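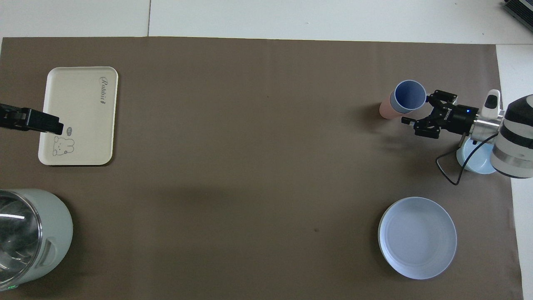 1/15/23

Training room notebook, first aid / CPR

Went through the manikins before the Manzano group comes in. 20 adult torsos on the shelf. Six need new lungs and one has a clicker that sticks on the way back up. Took the chest plate off and reseated the spring. It clicked at normal depth for 300 compressions, then started sticking again. Tagged it and put it on the bottom shelf. Do not hand it out for skills testing.

Lung bags: the Poltska ones fit the older torsos if the neck tab is trimmed. They do not fit the infants. Don't order more for infants.

AED trainers: remote for unit 619 was dead in December and is dead again with a fresh battery. Contacts look green. Cleaned with vinegar and a swab, will try again tomorrow. The other units run the shockable and non-shockable scripts fine.

Grivine pads are losing their stick. Good for up to 20 more placements by my guess, less if people leave them off the backing sheet.

Wipes: switched to the Jasitz ones. Faces still tacky after a minute, so leave two between students.

To do: infant lungs, valve count, print the choking handout, ask Manzano whether they want the bleeding control add-on.

Recent entries
Tourniquet trainer, strap wear
Storing pocket masks
Infant manikin head tilt
Feedback lights, second try

Contact the training room | © 2023 | Back to top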